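About us

Hi! We're Plovetar, a returns shop for shoes, and I've been here since we had 2 tables and one tape gun. Now almost 3000 pairs come through in a busy April (sandals, mostly!) and grippers are taking on the pairing. My wrists are thrilled. I used to bend over bins all day, and now I check straps, talk to stores and teach the new folks. 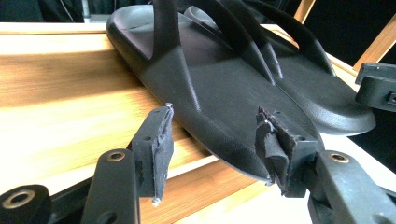

Revathi Joseph
Black flip-flops are still my favorite test. Come by and say hello!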